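Fórum Casa & Roupa > Lavandaria > Nódoas e detergentes

Este site utiliza cookies para melhorar a sua experiência. Aceitar | Saber mais

Detergente com rótulo estrangeiro: quanto ponho na máquina?

clementina_correia
Boa tarde a todos e desculpem o testamento! A minha vizinha Pallavi mudou-se em novembro e deixou-me a despensa da lavandaria quase inteira, coitadinha, que não podia levar tudo. Eu sempre usei Marar em pó, a olho, como a minha mãe fazia, e agora vejo-me com líquidos de todo o lado e rótulos que não sei ler. Quanto é que vocês põem numa máquina de roupa normal?

tuvinov33
Olá, Clementina, bem-vinda! Meia tampa e já vai bem servida. Eu punha a tampa cheia durante anos e as toalhas pareciam cartão, até que a minha cunhada me abriu os olhos.

Skedness
Com todo o carinho, Tuvinov, discordo. Meia tampa de quê? Há tampas e tampas. E se a água aí for dura, como a minha, meia tampa não tira nem o suor de uma camisola. Eu peso na balança da cozinha, chamem-me maluca.

tuvinov33
Maluca não, mas paciente, isso sim!

li-hua_cheung
Meninos, não se zanguem. Clementina, antes de mais, veja a quantidade líquida: 净含量 é isso mesmo, e 克 são gramas. Deixo umas fotos com garrafas, na segunda lê-se 净含量:800克.

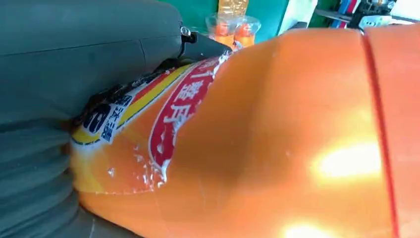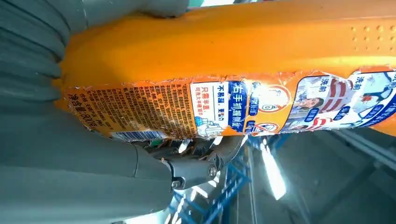
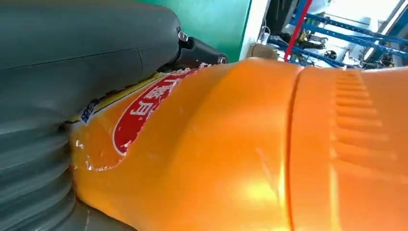
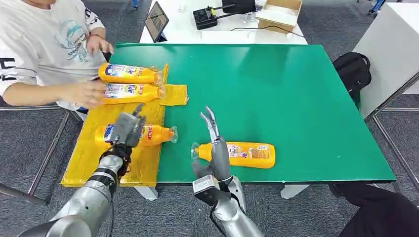
Depois procure a palavra 用量, que é a dose, e costuma vir numa tabelinha por peso de roupa. Se não encontrar nada, comece por pouco e acrescente na lavagem seguinte.

clementina_correia
Ai, Li-hua, que paciência a sua, muito obrigada! Vou buscar os óculos e procurar a tal tabelinha. No sábado lavo os lençóis e experimento com pouco.

Skedness
Os lençóis aguentam tudo, experimente antes numa toalha velha. E depois venha contar, que eu continuo a apostar na balança.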